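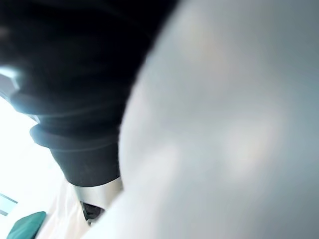
Photo: Kai-wen Sin

Skedness Household Forum > Laundry and Clothes > Black T-shirts turn grey

lihua_h
Joined: August
17/11/2022

Hello all. I moved to Brudurora for work and since then all my black T-shirts are becoming grey. In my old flat this did not happen, and I wash with the same powder, Koster, that I have used for years. My colleagues told me it is the hard water. My machine is an old Cunditz which came with the flat, and its "dark colours" program takes 90 minutes. Is it too long? I would like to understand the reason before I buy new shirts again. The last two cost me 50 dollars together and now I only wear them for painting.
Li-hua

siobhan_k
Posts: 806

Welcome Li-hua. Your colleagues are half right. Hard water doesn't take the dye out, it leaves a film on the cotton, and powder that hasn't dissolved leaves another one on top. Try one shirt in a bucket with a cup of white vinegar and cold water for half an hour, then rinse well. If the black comes back you had a film. If it doesn't, the dye has gone and no vinegar will help you.

Please don't put the vinegar in together with bleach. I know you wouldn't, but other people read these threads.

hieu.la
Posts: 44

I do not agree about the vinegar. I used it in every wash for one year and the rubber seal of my door became sticky. Maybe it was the age of the seal, I cannot prove it. But for me the liquid detergent solved the problem alone.

I wrote my method for my sister when she left home, so I copy it for you.

Before the wash
Turn every black thing inside out. Close the zips. Do not mix with towels, because the lint stays on the cotton and it looks like fading when it is only lint.

The wash
Cold water, liquid detergent, less than the cap says. Choose the shortest program unless the clothes are really dirty. Fill the drum so that your hand still fits on top.

After the wash
Take it out at once. Spread it flat on an old sheet and pull the sleeves and the hem with your fingers, then hang it in the shade. A shirt that stays in a ball will dry like a ball.

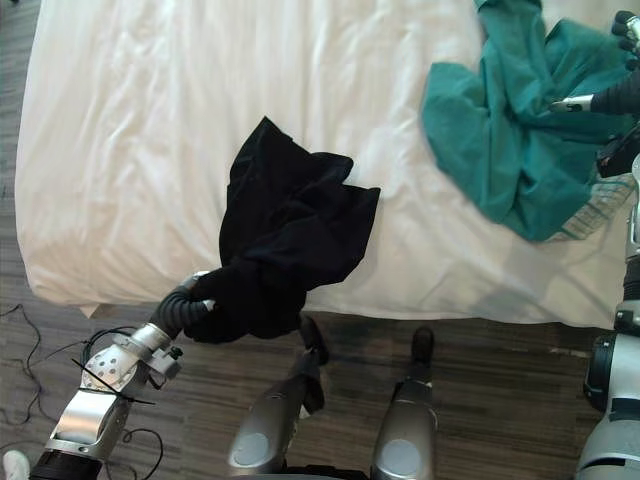

What I stopped doing
Salt in the first wash, coffee in the rinse, and the dryer. My mother believes in the salt and we do not discuss it any more. With modern dyes I never saw any difference.

siobhan_k
Posts: 806

Bucket, Hiếu, not the machine! I'd never put it in the drawer either. We agree on everything but the salt, then. I think your mum has a point with cheap dye, as my first black skirt turned the whole sink purple until I salted it.

hieu.la
Posts: 44

Sorry, I read too quickly. The bucket is fine. About the salt I stay where I am.

tam_ihsuan
Posts: 90

I have another opinion, which is perhaps not welcome here. Why must everything be black? I wore black to the office for years and I spent my Sundays worrying about lint. Now I buy pale things. Light denim also fades, but it was light already, so who will notice? 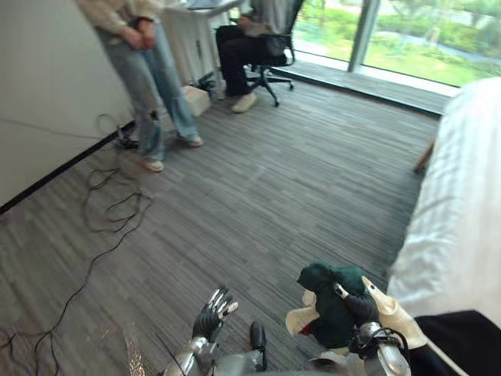
Cream jacket, light blue jeans, grey office carpet.

lihua_h

Thank you for all the answers. I-hsuan, with a cream jacket I would be afraid of every cup of tea, but I understand your point.

I did the bucket with one shirt. The water became cloudy and the shirt is darker now, except on the shoulders, so I think I have both problems, the film and the lost dye. My washing line is in full sun from lunchtime. Can it be the sun on the shoulders?

siobhan_k
Posts: 806

Yes, that'll be the sun. Hang them inside out and by the hem, or bring them in before lunch.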